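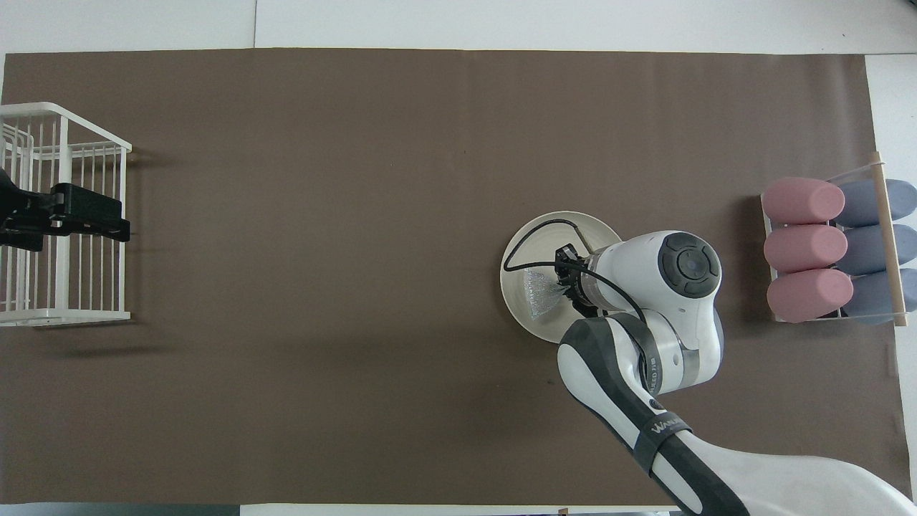
Kit de mantenimiento Grinside para células de mesa con dos brazos: revisión tras 57 jornadas de uso

El kit Grinside se vende como un conjunto de puesta a punto para células pequeñas de manipulación. Incluye juego de almohadillas para pinza, galga de apertura, plantilla de referencia de la mesa, guías flexibles para cable de muñeca, llave dinamométrica corta y un cuaderno de registro. Lo compramos en junio para una célula de dos brazos que ejecuta tareas de fregado y colocación de vajilla: estropajo metálico, plato, escurridor de alambre. Es un trabajo poco exigente en carga y bastante ingrato para las pinzas.

Montaje

La plantilla se extiende sobre la mesa y se marca en cuatro puntos. Nosotros trabajamos sobre papel marrón, que da buen contraste con un plato claro y se sustituye cuando se deforma. El manual no contempla esta situación: supone un tablero rígido y desnudo. Si el papel tiene un pliegue, la altura de contacto varía y conviene repetir el palpado en el lado del pliegue. La primera calibración completa llevó casi dos horas; las siguientes, bastante menos, una vez decidido el orden de los puntos.

La llave está ajustada de fábrica y no admite otro par. Para los tornillos de la brida de muñeca sirve. Para los del soporte de la cámara es excesiva y hay que usar otra herramienta.

Almohadillas

Vienen en dos durezas. La blanda agarra mejor el borde del plato, pero el estropajo la destruye: las virutas metálicas se clavan en la superficie y a partir de ahí rayan todo lo que toca la pinza. La dura aguanta. En nuestro registro, el primer juego duro se cambió a los 1317 ciclos, por desgaste asimétrico del dedo interior. El fabricante indica 4000, cifra que no hemos alcanzado en ningún juego y que probablemente corresponde a piezas lisas. Para una célula sin abrasivos puede ser válida.

Limpieza: cepillo de nailon seco al final de cada turno y aire a baja presión en la articulación de los dedos. Nada de aceite en esa zona, retiene el polvo metálico.

Guías de cable

Son la parte más útil del kit. El cable del módulo de muñeca necesita holgura para el giro completo, y esa holgura forma un bucle que, en posiciones bajas, pasa por encima de la pieza. Con la guía corta el bucle queda más recogido, aunque limita el último tramo de rotación. Con la larga se conserva el recorrido y hay que vigilar que el cable no entre en el campo de la cámara. Optamos por la larga, con una segunda fijación en la carcasa del codo que no figura en las instrucciones. La idea fue de Vichien Suwannarat, encargado de la célula en el turno de tarde, y desde entonces no hemos cambiado ningún conector.

Las bridas Ronar que acompañan a las guías son correctas. Se endurecen con el alcohol de limpieza; mejor tener repuesto.

Galga y comprobación de apertura

La galga es una pieza escalonada de acero. Se cierra la pinza sobre cada escalón y se compara la lectura del controlador con el valor grabado. Procedimiento rápido, diez minutos por brazo si no hay que corregir. Detectó una deriva en el brazo que trabaja junto al escurridor – el que más golpes recibe, por los alambres – antes de que apareciera en los fallos de agarre. El grabado es poco profundo y cuesta leerlo con luz cenital.

Cuaderno y software

El cuaderno es prescindible. La aplicación que lo sustituye, Hurkier, exporta los registros en tabla y avisa por ciclos o por horas, pero no por ambos criterios a la vez. Tampoco distingue entre dos pinzas distintas en la misma célula, así que hay que darlas de alta como equipos separados.

Comparación

Antes usábamos el juego Subramaniam, más barato y sin guías de cable. Su plantilla es mejor, de material más grueso y con marcas permanentes. Sus almohadillas son de una sola dureza, intermedia, y con estropajo duraban menos que las duras de Grinside. Quien ya tenga resuelto el cableado puede quedarse con Subramaniam y comprar las almohadillas aparte.

Valoración

A favor: guías, almohadilla dura, galga. En contra: par fijo de la llave, intervalo de cambio optimista, plantilla que se curva por las esquinas. Puntuación: 7 sobre 10.

Pendiente de probar la almohadilla nervada, que se pide por separado y todavía no ha llegado.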